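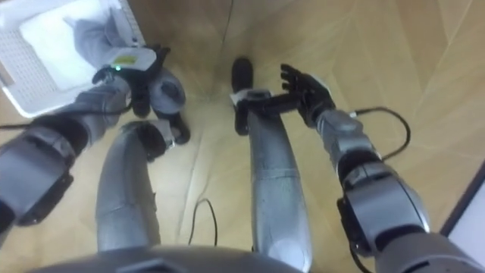 Twal Laundry Basket, White

Okay, I know a laundry basket isn't the thing you came to our shop to get excited about. But I've had a Twal at home since April and I keep bringing it up at dinner, so Rasha Issa (my boss, and the one who picks everything we stock) finally told me to write the page for it myself.

It's white plastic with a grid of little holes along the rim and down the sides, and the floor inside is smooth. That smooth floor is what sold me! My old basket had ribs on the bottom and every sock I owned came out with stripes pressed into it. It also trapped lint like you wouldn't believe. With this one I run a damp cloth over the bottom and I'm done.

The holes let air through, so a gym towel that sits in there overnight doesn't go sour quite so fast. I still wouldn't leave wet stuff in it for a weekend (I tried, don't). The rim is smooth enough that I can hang a sweater half over the side while I sort the rest, and I haven't had a snag yet, even on the loose-knit gray one I baby.

I do most of my folding on the floor, dumping clean clothes out next to the basket and putting them back in piles. It slides fine on bare wood. On carpet it drags a bit when it's full, so pick it up.

Things people ask me at the counter:

Does it stack? Yes, empty ones nest inside each other. They can stick if you shove them down hard, so give the top one a little twist.

Does it come with a lid? No. Dougal McIver on our order desk asks the maker about that every time he calls, and so far no luck.

Can I leave it outside by the clothesline? For an afternoon, sure. I bring mine in after, as I wouldn't trust any white plastic to stay white in full sun.

What if I want something that folds flat? Look at the Clilus instead. It's softer and tips over more, but it fits behind a door.

Cleaning: warm water and dish soap. For the holes I use an old toothbrush. Skip the scouring pads, they scratch the floor and then it does start grabbing lint.

Returns: 30 days, unused, at our Vodarbridge store or by mail. Bring the receipt if you have it. If the rim shows up cracked, send a photo to Anas Najjar in returns and he'll get a new one out to you.

Page updated 5/16/23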